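Tablecloth moves every time on a metal table, what can I do?

Birthe Lykkegaard
25th August

I have a table with a white metal rail under the top edge, and on it a pale blue-gray cloth with leaves and orange berries. I like this cloth very much, but it slides forward when I pull out a chair. My children's small globe stands on it and I am afraid it will fall one day. Clips from the shop (Inau, 8 in the package) are too narrow for my edge. I do not want to glue anything. The cloth is hanging over the front, and I would like to keep it so.
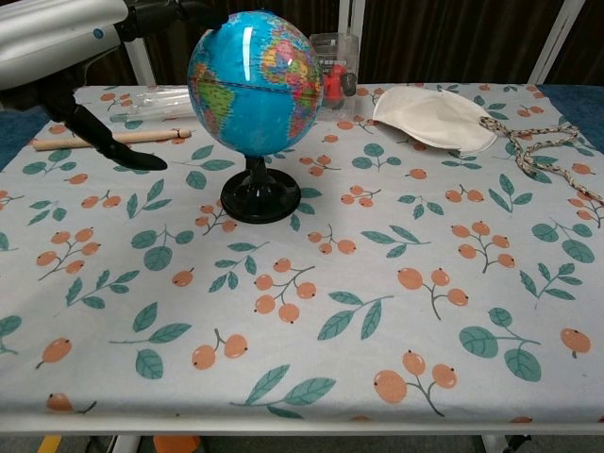

Answers

Baldur Baldursdóttir

I had the same trouble in April. Please try a thin non-slip mat first, the kind for under carpets. Cut it 2 centimeters smaller than the table top on each side, then it will not show. Lay it flat, put the cloth over and press with your hands from the middle to the sides. Mine holds well since then – I only take it off for washing.

If you still want clips, measure the thickness of the edge together with the rail. My clips open to 36 millimeters and they are a little hard to put on, but they stay. Do not choose metal ones without rubber, they can scratch the paint.

For the globe, you can put a small round piece of the same mat under its foot. Then the foot will not slip on the cloth.

Skurnus

Just buy a heavier cloth.

Dalsgaard

Sewing weights in the hem can also help, but I would not do it on the front side only. Then it pulls even more to the front. Put the same weight on the back side. I paid over 30 crowns for a bag and half of it is still in the drawer.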